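Hukwood Twin-Arm Sorting Cell - demo unit

Sakalauskas Automation / Benchtop cells / Two-arm
Order code: HK-986
Status: to order. Demo unit can be seen at our Stomport workshop

Open day 29 April 2018, doors from 10. Free, no booking, parking round the back. Come and see the cell running before you ask for a quote - most people do it the other way round and then ring us with the same questions.

What you get: two arms, one gripper each, enclosure with white side walls, marble-pattern floor panel. Rail beam along the front. Fully wired when it leaves us.

On the day it's the mixed basket job. Play food, toy bricks, a plate, a cup, odds and ends on the floor panel. Both arms share the one basket. 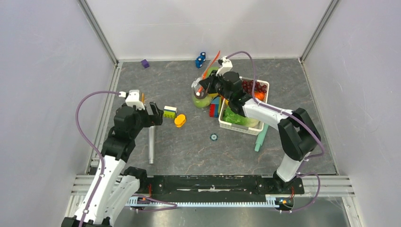

Sessions run 3 times, same job each time but the items get moved about in between. Bring your own bits if you like, nothing sharp and nothing over 165 g please. We had a good go at this in December with visitors' own parts and it was the most useful bit of the day for everyone, us included.

Wrist cameras are included in the price, one per arm. View goes up on the screen by the door so you dont have to crowd the cell. Worth watching that for a bit, soft and slippy shapes sat close together are what most buyers ask about.
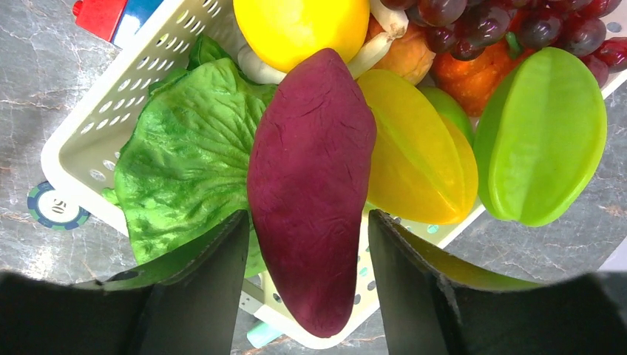 Gripper fingers are a straight swap, hex key in the box. Spare pair extra, see Parts. Pravar fingers fit as well with the adaptor plate - ask at the desk, we should have a few in.

Lead time 3 weeks, longer if you want a different floor panel. Delivery is on one pallet. Needs 2 people to lift it and a flat bench, a good solid one, not a folding table.

Warranty 2 years on arms and rail. Cables and fingers are wear parts and not coverd.

Not coming to the open day? Weekday visits by arrangement, use the contact form and put HK-986 in the subject line. Allow an hour.

Related: Rail extension kit / Basket set, white / Spare fingers (pair) / Adaptor plate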